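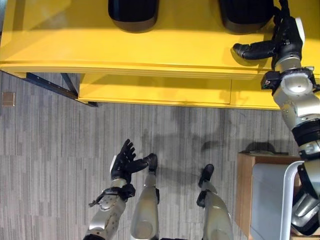 The yellow table, Oltcombe.

4 min read

About us

Oltcombe Language School. Evening and daytime English for adults, plus Korean and Mandarin for anyone who wants a go. Upstairs at 424 Jasik Street, door beside the chemist. Ring the bell twice, the first ring doesn't always work.

Started by Benedicta Opoku in her own lounge room with one textbook and a kettle. Moved twice since. Now 170 students a term, give or take who's on night shift.

How we teach

Talking first. Grammar when you need it, and you will need it, but not on night one. Classes stop at 20 people. Beginners get the early slot, 5.30 pm, so you can still catch the last bus out past Wurken. Advanced group runs later and goes over time, mostly because they argue about the news.

We don't do levels with letters and numbers. Come in, have a chat with Jin-sol, she'll put you somewhere. If it's the wrong room after a fortnight we'll swap you, no forms.

Homework – yes, a bit. Ring your council about a bin. Write a note to your kid's teacher. Read the back of a medicine packet. Stuff you'd have to do anyway.

Who's here

Benedicta Opoku – principal. Beginners, and anything to do with fees.

Jin-sol Ko – placement chats, Korean 1 and 2. Also the person to email if you're going to miss more then two classes.

Zeyu Ding – Mandarin, all levels, and the pronunciation clinic. Was an engineer for eleven years. Still draws diagrams of the tongue on the whiteboard.

Hongjun Kong – workplace English. Safety talks, toolbox meetings, rosters, asking for leave. Does on-site classes too, currently at the Gunnlaugsson cannery.

Boyang Meng – citizenship and driving theory. Former student of ours, came through Benedicta's beginners.

Fees

Pay by the term or by the week, same rate either way. Concession card holders pay half. If money's tight talk to Benedicta, she'd rather have you in the room. First class is free and you don't need to book it.

Next intake

January. Enrolments open when the office does. Bring a pen and something with your adress on it. Kids welcome at the daytime classes, there's a box of books and some colouring in. Parking out the back after 5, watch the low branch.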